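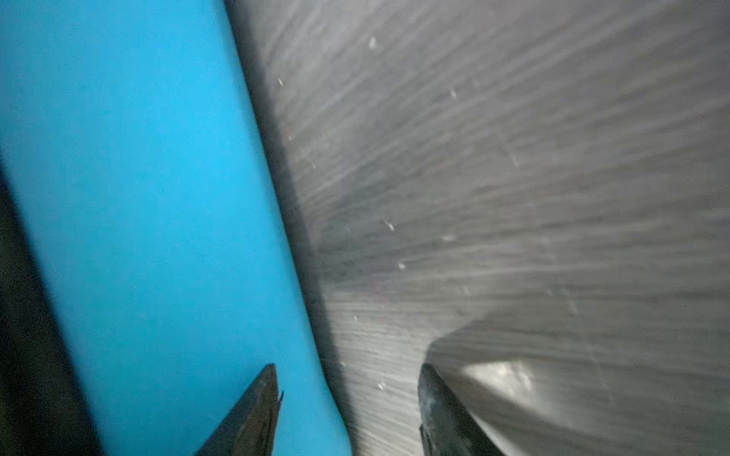 The Zarwood cabin case was reviewed in March for the Stellham staff travel scheme, which lends luggage to employees on short postings. The scheme had asked for a case that could be recognised quickly in a shared store room. The sky-blue shell answers that request well, and its smooth, matte surface gives the case a plain and tidy appearance. The reviewer, Atieno Massawe, compared it with the Hsieh case already held in stock, which is grey and often taken by mistake.

The Zarwood is sold at £57, with a further charge of £2 for a replacement key. Orders are placed through the Sodgate catalogue under item number 2233. Delivery was prompt, although the outer carton had no carrying slots and was awkward on the stairs.

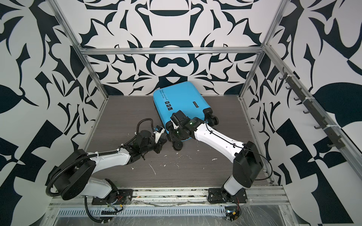 Shell and markings

The hard shell is bright blue, with dark lettering towards one end and three small black icons set in a column beside it. The wording includes the phrase "are cool" — a matter of taste, and some members of staff may prefer a plainer case for formal visits. The small black label on the same face is neat. The black wheels suit the colour.
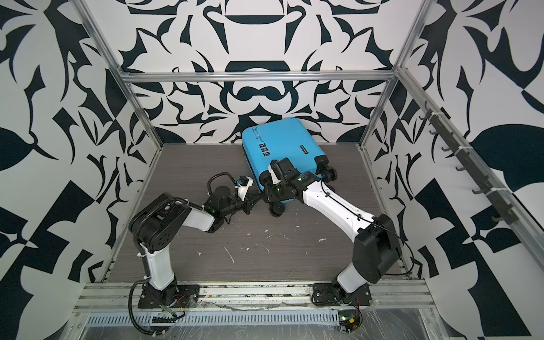 Storage and recommendation

The case may be kept on its side where shelf height is limited. Borrowers should empty all pockets before returning it to the store. The scheme is advised to buy the Zarwood for general use and to retain the Hsieh for longer postings, where its larger capacity is needed.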